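30 Aug 2025

Saturday, and I spent nearly all of it threading beads. Well, the arms threaded beads. I stood behind them and drove, which after six hours feels like the same thing! 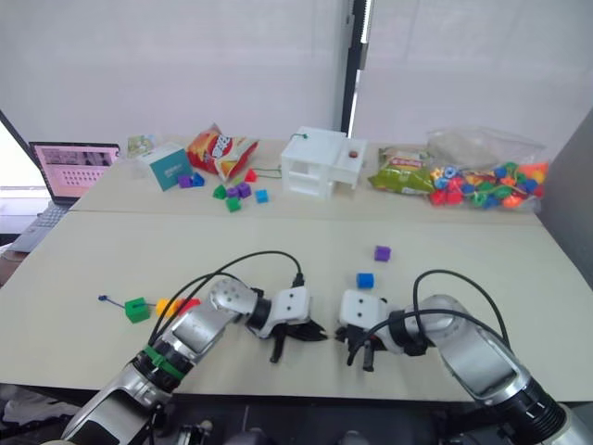 Slower is fine, according to the message waiting on the Begum channel when I got in, as long as every run ends with the hands back where they started. Whoever wrote it had gone through Thursday's batch and thrown out 65 runs because I'd cut the recording while one arm was still drifting home. Ouch. They also wanted more of what they called "honest misses," meaning the ones where the string slides past the hole and I have to back up and try again. All week I'd been binning those as junk, so that stung a bit too.

So today I kept them. The count stands at 607 good ones out of the 2000 we promised Sovo, and I'm trying not to do the division (I did the division, it's a lot of Saturdays).

The green cube gave me the most grief. You hold it still with one gripper and bring the stiff blue end of the string in with the other, and if the hole is turned even a little the wrong way you're just poking plastic. My trick by the afternoon was to roll the cube on the table first, nice and gentle, until I liked the angle, and only then pick anything up. I wrote that in the notes for the model people, who may or may not want a robot that fusses with its blocks before getting to work. Purple and blue were up next and I left them close together on purpose, so it has to learn to grab one without bumping the other.

I've been mixing up the starting layout every ten minutes or so. A red bead here, a yellow bead there, different gaps. Wudance did a set last spring where everything began in exactly the same spot, and their policy was brilliant until a cube moved an inch, and then it went and pinched thin air over and over. I think about that video a lot. It's very funny and also it could be us.

My shoulders hurt. The left controller has that sticky trigger again, so the jaws close late and I end up squeezing early to make up for it, and now I'm worried we're teaching the thing my bad habit. Asked Saltel for a replacement trigger on Tuesday, still nothing. Will bug them again.

One really lovely run right before I quit, though. String in on the first go, pulled through, cube set down, hands home, no wobble at all. I did a little dance and then remembered the room mic was on, so that's in the data forever.

Ate half a bag of chips for dinner and called it a day. Tomorrow off, laundry, maybe the farmers market if I wake up in time. Monday I want 200 more, and I want to start with the left arm doing the threading for a change, even though I'm hopeless at it.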